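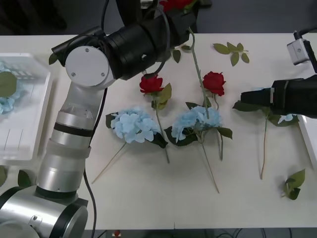 Fig. 1. Two arms, one table, artificial roses and hydrangeas.

Unit 5: House rules for shared-table work

Okay, so last unit was all torque limits and stop buttons, and I know a few of you were hoping we'd be done with rules by now. We're not! But these are the ones I like, the everyday habits that don't show up in the formal standards and that you'll use every time you walk into the lab at Trendholm. The flower task is our running case, so keep it in mind as you read.

First, loose bits. Artificial flowers shed. A leaf sprig pops off a stem, somebody shrugs, and now there's a little green thing on the table that isn't in your object list. My rule is that you decide before the session whether loose leaves stay or go, and you write it on the session sheet. Either choice is fine with me (I go back and forth on it myself). What I don't want is one team clearing leaves between runs while the next team leaves them lying, and then both sets going into the same folder under the same name.

Second, cables. Walk the floor before you power anything up. Wiggle each arm slowly through the reach you plan to use and watch what the cable does at the wrist and at the base. If it goes tight anywhere, stop and reroute it. I once lost an entire afternoon to a cable that was fine in every pose except the one we needed, and I'd checked it, too, just not with the arm stretched all the way out.

Third, who's near the table. One person is the operator and has the stop within reach. Everybody else stays outside the reach of both arms while they're powered and moving, and that includes me when I wander over to be nosy. Say "moving" out loud before you start. Yes, it feels silly for the first week.

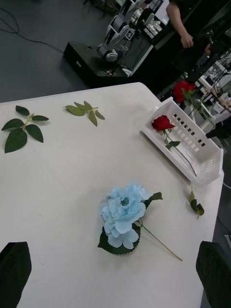
If you need to go in and fix something, say "hands in," wait for the operator to say it back, and only then reach. The operator doesn't say it back until both arms are paused. Pausing one and trusting the other to behave doesn't count, even if the other one has been parked since lunch.

Fourth, resets. A reset means putting the table back to a starting layout that's written down somewhere, and "kind of like before" isn't written down. We use the Chevalier sheet, the one-page form in the back of your packet. Fill in which stems start in a tray, which start on the table, and which way the blooms point. You don't need a ruler. A sketch with arrows is plenty, and I've accepted some truly terrible sketches.

On the Clundeck project we did 146 runs before anyone compared the sketches to the logs, and 27 of them had a starting layout that matched nothing on paper. We threw those out. It hurt! Please compare yours at the end of each session while you still remember what you did.

Fifth, grip force on soft things. Start low and work up, one notch at a time. A squashed petal won't injure anyone, but it changes the object, and the next team inherits it. If something gets bent or torn, tag it and put it in the damaged box. Don't straighten it and slip it back in.

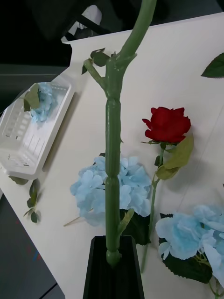 Jela wrote back on the draft of this handout: I'd go further on damaged items. Our group swaps in a fresh stem and notes the swap on the sheet, every time, even for a small crease. It costs a bit more and we argue a lot less about whether two runs can be compared.

I think that's a fair point, and I'm going to adopt the noting part right away. The swapping part depends on how many spares we have, so check the cabinet before you promise it in your plan.

For next time, read pages 26 and 27 of the packet and bring a filled-in Chevalier sheet for a layout of your own. Pencil is fine. Trade with another team and see whether they can set your table from the sheet alone, with you standing there saying nothing.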